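Ulance Forum - Museum and Heritage Practice
Topic: Crediting design staff in family exhibition guides

Divness_Editorial
Dec 6, 2025
Our department prepares printed guides for the Magalhães collection. The current edition runs to 3,000 copies and names the institution only. Designers and illustrators have asked to be credited individually from the February edition. We would welcome the experience of other members before a policy is drafted. 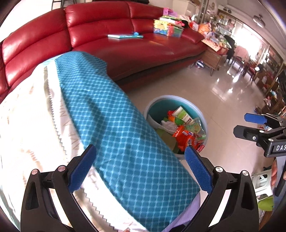

The guide has 40 pages, and the inside back cover is the only space available. Our director would prefer a single line reading "Editorial and Graphic Departments."

zallstead_museum
We have printed individual credits for several years and recommend the practice. Staff who move to other posts need a record of their work. Names are set in small type, in alphabetical order, with the role after each name.

plainmargin
I respectfully disagree. Alphabetical lists place a person who corrected one caption beside the person who designed the whole book. A department credit is fairer, and full details can be kept on the website.

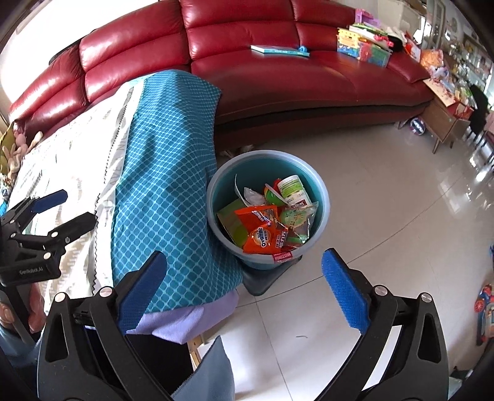
Websites are also easier to correct. We once had to reprint 400 covers over a misspelled surname.

zallstead_museum
A proof signed by each contributor would prevent that error. Web pages are often removed when a site is rebuilt - the printed copy remains in libraries.

Divness_Editorial
Thank you both. Would a minimum contribution, such as 15 hours, answer the concern about minor corrections?

plainmargin
It would help, provided that freelance illustrators are exempt. Their contracts usually require a credit in any case.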